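Folding of padded jackets

The folding of padded jackets is the domestic practice of reducing a quilted winter coat to a shape that will fit in a drawer, a bag or the bottom of a wardrobe. It is closely related to the folding of jumpers and shirts, from which it borrows most of its moves, and differs from them mainly in that the garment pushes back. The finished article is usually called a fold, a packet or, in parts of the north, a Satham square, although it is seldom square.

Setting

The bed is the customary surface. Tables are firmer and flatter, and most writers on household matters recommend them, but a coat with its sleeves out is wider than many tables, and tables tend to have things on them. The softness of a mattress is a known drawback: the lower layers sink, and a crease that looks straight on top may have wandered off underneath. Bedspreads with a slippery finish make matters worse, as the whole coat can slide while one side is being brought over.
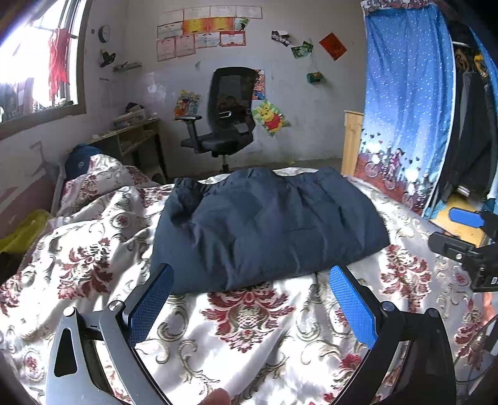 Does a padded jacket have to be zipped up before it is folded?
Most methods call for the zip to be closed, as the two fronts otherwise drift apart and the hem comes out uneven; a coat with a broken zip can be lapped over by hand.

Preparation

The pockets are emptied first. The coat is then laid out with the collar away from the person folding it, the sleeves drawn out to either side and the hem pulled level. Drawstrings at the hem are a matter of taste. One school tucks them inside, where they leave a dent in the padding; the other lets them hang, where they catch on everything else in the drawer.

Smoothing is done with the flat of the hand from the middle outwards. It pushes some air out of the filling, and the filling takes it back again as soon as attention moves to the other sleeve. 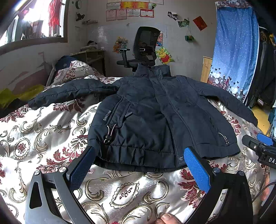
A navy padded jacket laid out front side up, with the collar at the far end and a drawstring toggle resting on the fabric.

Methods

The commonest method is the thirds fold. Each side is brought in towards the zip, the sleeve is turned back down its own length, and the hem is carried up to the collar in one or two turns. It is quick and stacks well enough for one night.

The Dositz roll dispenses with the last step. Once the sides are in, the coat is rolled from the hem upwards under steady pressure from the forearms, and the roll is held shut with a band or, in the purer form, pushed into its own hood. Coats without hoods are held shut by optimism.

The third method, set out by Gwenllian Craddock in her pamphlet The Quiet Wardrobe (Kondovthorpe, 40 pages), begins by folding the coat in half along the zip so that the sleeves lie on top of one another. Craddock gives the whole procedure in 11 steps, of which the ninth is to sit on it. Later editions drop this step for down coats but keep the numbering.

The collar

The stand-up collar is the chief difficulty in every method. It is generally thicker than the panels below it, contains a good deal of seam, and springs open when the hand is taken away. Craddock advises folding it inwards before anything else is done. Followers of the Dositz roll leave it until last and use it as a sort of lid. 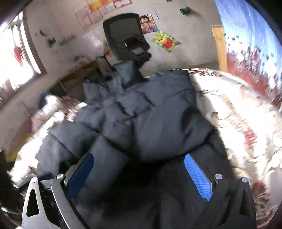 Quilted jacket spread on floral bedding, the stand-up collar bunched into folds.

Storage

A folded coat is best kept near the top of a pile. Long periods under weight flatten the padding, and synthetic fillings in particular may come out in April looking like a different coat. Hanging avoids the problem entirely and is preferred wherever there is rail to spare, a point that the literature on folding tends to place near the end.

See also: Rolling of sleeping bags; Valdebenito hanger; Airing cupboard

Page last edited 06/09/2026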